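Frost takes a bite out of Trollthorpe, but Fasdale opens its gates in June

Saturday, April 6, 2019

Quick one from the valley as we are all still a bit short of sleep. Two nights of hard frost this week, the second worse than the first, and the growers at the bottom of the hill at Trollthorpe have been out with candles and blankets and anything else that keeps the cold off a bud. Damage is patchy. Top rows fine. Bottom rows, not so fine.

The Bacchus has come off worst, as it usually does down there. It breaks bud early and the cold air rolls down the slope and sits against the hedge with nowhere to go. Growers reckon a good part of the lowest block has lost its first shoots. There will be second shoots, there nearly always are, but they carry less fruit and they ripen later, and later in this part of the world means picking in the rain.

The Pinot on the shoulder of the hill was hardly touched. Still tight in the bud, most of it, and a light wind kept the air moving both nights. Same story over at Fasdale, where the vines sit higher and the ground drains better. They lit candles there too but only in the one dip by the road, and had them out again by breakfast.

So, a smaller crop at Trollthorpe this autumn, probably. How much smaller depends on May. One more night like Thursday and we will be writing a very different piece.

Fasdale tasting room opening

Better news up the road. The new tasting room at Fasdale will open in June, after a winter of waiting for windows. It is in the old cart shed, with the doors taken off the south side and glass put in, so you look straight down the rows while you drink. Seats for 9 at the bar and a few tables outside when it is dry.

They will pour 6 wines to begin with - the two sparklings, the Bacchus, a rosé, the Pinot and a sweet one that has never been sold outside the valley. Tastings cost £10 a head and you get that back if you buy a case. No need to book on weekdays. Weekends you do, and groups always do.

No food to start with apart from bread, local cheese and olives. A proper kitchen is talked about for next year but we have heard that before.

Hashmi buys the Rulitcombe fruit

Also confirmed this week, Hashmi will take the whole of the Rulitcombe crop this year. The small sparkling house has bought part of it for the last few seasons and made no secret of wanting the rest. Rulitcombe has never had its own press and has always sold its grapes on, so not much changes on the ground. Same people pruning, same people picking. The fruit just all goes in one lorry now.

What it does mean is a single-vineyard wine, with Rulitcombe on the label for the first time. Hashmi plan 1335 bottles of it, and it will spend three years in the cellar before anyone gets a taste. Put it in the diary.

It's good news for a site that has been underrated for a long time. Chalky, steep, a pain to work and too windy for comfort, but the acidity is lovley and it ripens evenly most years. It also missed the frost completely, which will please the buyers.

Stopping over

Rooms in the valley are going fast for the opening weekend. The pub at Trollthorpe is full already. Two of the farm cottages at Fasdale still had space when we asked, and there is camping in the bottom field if the ground firms up. Last bus back to town leaves early in the evening so do work out your lift before the second glass.

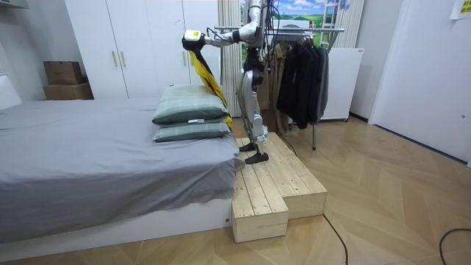
Other dates and bits

Pruning morning at Rulitcombe has been put back a fortnight. Bring gloves and your own secateurs, tea laid on.

The vine swap is on as usual in Trollthorpe village hall. Rooted cuttings only please, labelled, and nothing dug up from someone elses hedge.

Anyone with spare frost candles, full or part used, Trollthorpe would be glad of them before the weekend. Leave them inside the gate by the packing shed. They will pay for the full ones.

Footpath along the top of Fasdale is shut while the new posts go in. Use the lower path, keep dogs on leads, and please shut the gate behind you as there are lambs in with the vines until the buds get going.

More on the frost next week once the growers have walked the rows.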